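카테고리: 설비·자동화 > 방문기

2월에 Dirow 시연실을 방문했다. 목적은 소형 양팔 작업대의 도입 예산 산정이다. 우리 쪽은 소량 다품종 선별 공정에 들어갈 장비를 찾고 있었고, 비교 대상은 Halvorsen 견적서 한 부뿐이었다. 안내는 오후 2시에 시작했다.

먼저 확인한 것은 설치 조건이다. Dirow가 제시한 기본 구성은 로봇 팔 두 대, 작업대, 제어용 PC, 카메라이며 안전 펜스와 비상정지 회로 증설은 별도 항목이다. 전원은 단상 220V로 충분하다고 한다. 압축공기는 쓰지 않는다. 우리 현장은 공압 배관 여유가 없어서 이 점은 유리하다. 다만 견적서에는 배선 정리 공사가 빠져 있었고, 문의하니 현장 실측 후 추가한다는 답을 받았다.

작업대는 알루미늄 프로파일 프레임에 밝은색 목재 상판을 얹은 구조다. 팔은 양쪽에서 마주 보게 고정되어 있고 그리퍼는 병렬형이다. 대상물로는 딸기처럼 작고 모양이 일정하지 않은 것을 올려 두었다. 우리 부품보다 가볍지만 파지 폭을 검토하기에는 무리가 없다. 케이블은 팔 사이로 늘어져 있어, 양산 라인에 넣는다면 케이블 체인이나 고정 클램프 비용을 따로 잡아야 한다. 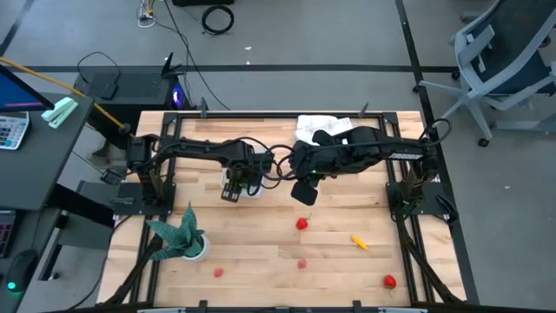 본체 가격만 보고 품의를 올리면 이듬해 유지비에서 반드시 막힌다는 것이 Bustthorpe 쪽 의견이었다. 그리퍼 패드와 케이블은 소모품으로 분류하고, 첫해 예산에 예비품 한 벌을 넣어 두라고 했다.

이 지적은 반영하기로 했다. Dirow의 예비품 목록은 134개 품목이고, 그중 납기가 명시되지 않은 것이 적지 않다. 감속기와 관절 모터는 국내 재고 여부를 서면으로 받아야 한다. Halvorsen은 예비품을 묶음으로만 판매하므로 단가 비교가 되지 않는다. 품목별 단가를 다시 요청했다.

소프트웨어는 Pruvirari 라이선스를 쓴다. 연간 갱신 방식이며 요금은 작업대 기준이 아니라 팔 대수 기준으로 부과된다. 양팔 구성이면 2카피가 필요하다. 영구 라이선스는 없다. 교육은 400분 과정이 기본 포함이고 추가 교육은 유상이다. 교대 인원까지 들으려면 한 차례로는 부족하다.

설치 면적은 도면으로만 받았다. 작업대 외곽에 제어 PC와 모니터 책상, 작업자 통로를 더하면 현재 비워 둔 구역에 한 세트가 들어간다. 두 세트는 통로 폭이 나오지 않는다.

예산안은 본체, 안전 설비, 배선, 라이선스, 교육, 예비품의 여섯 항목으로 나누어 작성한다. 안전 설비는 위험성 평가 전이라 금액을 비워 두었다. 시험 운전은 우리 부품 400개를 보내 진행하는 조건으로 협의 중이며, 운송비 부담 주체는 아직 정하지 못했다.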